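Courses > Interiors and Everyday Objects > Lecture 3
25 Mar 2020 | Tianyou Jia
2 comments

Lecture 3. The Dining Chair and the Body

These notes follow the order of the lecture. The students who were absent should read them together with the second chapter of the course reader, and please bring your own measurements to the next seminar in room 522.

1. Where we stopped last time

In the previous lecture we spoke about tables. We said that a table is chosen first in most homes, and the chairs are bought after it, often in a hurry. Today we look at the same pair from the side of the chair. I ask you to keep one word in mind, and this word is "distance". The distance between the seat and the underside of the table decides how a meal feels more than the color or the style.

2. Seat height

The height of the seat is measured from the floor to the top of the front edge. If the seat is soft, we measure it two times, first with nobody on it and then with a person sitting. A soft seat may look correct in the shop and become too low at home.

When the seat is too high, the feet do not rest fully on the floor and the front edge presses under the thighs. Short people know this very well. They sit forward, and then the backrest has no use for them. When the seat is too low, the knees go up and the weight moves to a small area at the back. Older people also find it hard to stand up from such a chair.

One height cannot fit a whole family. The furniture maker chooses a height which is acceptable for most adults, and the others must adapt – with a cushion, with a footrest, or by sitting on a different chair.

3. Seat depth and the front edge

Depth is the distance from the front edge to the backrest. Students often forget it in their drawings. A deep seat is pleasant for reading, and in a dining chair it is a mistake, as the person must lean forward to the plate for the whole meal.

The front edge should be rounded. Pass your hand along the edge of any chair at home and you will feel if the maker thought about the legs or only about the photo in the catalog. In a padded seat the edge is also the place where the cover gets old first. People slide over it each time they sit down.

4. The backrest

For a dining chair we ask for a backrest that supports the lower back and leaves the shoulders free. A high back makes a formal impression and takes a lot of the view in a small room. In our example plan, the Vasum apartment, I drew the same table with high backs and with low backs. Please compare the two drawings again. The room has the same size in both, and still most of you said last week that the second one is larger.

The angle of the back is small in a dining chair and bigger in a lounge chair. If the angle is too big, the head comes forward to keep the eyes on the table, and the neck becomes tired.

5. Covers and padding

We divided the covers into woven fabric, leather and its imitations, and mesh. Woven fabric is warm to touch and it keeps stains. Dark blue and gray hide everyday dirt quite well, but they show bread crumbs and the hair of a light cat. Mesh lets the air pass and needs a strong frame around it.

Look also at the seams. A seam that lies in the middle of the seat will be felt after a long dinner. A better place for it is the side. Zigzag stitching gives a little when the fabric is pulled, while a straight line of stitching on stretch fabric can break.

6. How many chairs around the table

Ms. Song's question from the Brenatberg group was about extra chairs for guests. My advice is to draw first the chairs pulled out, with people in them, and only then the chairs pushed in. The passage behind a seated person must stay open. If it does not, take one chair away and keep it in another room.

7. Work for the next meeting

Measure three chairs that you use in your daily life. Write down the height, depth and width of the seat, and add 800 words on which chair you prefer for a meal and why. Those who use the Gorness template should fill in the first page only.

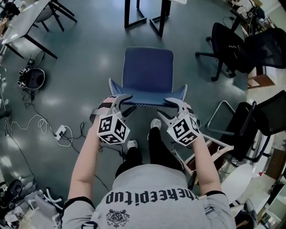
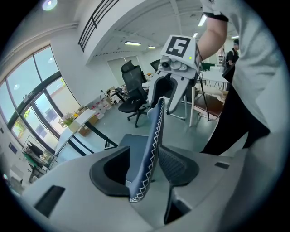

Dark blue strap, zigzag stitching in white along the edges.
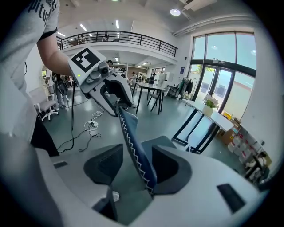
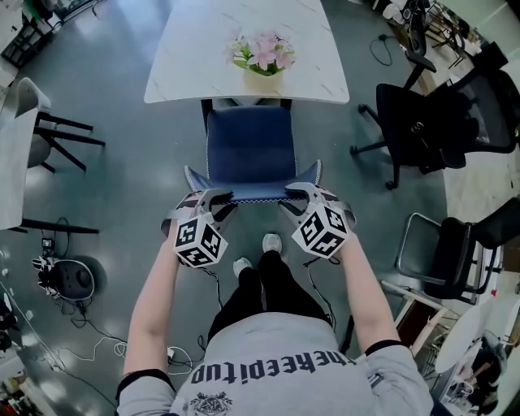
Should the seat height be chosen for the tallest person in the home or for the shortest?

Choose it closer to the shortest adult. A tall person can stretch the legs forward under the table, while a short person on a high seat loses the support of the floor.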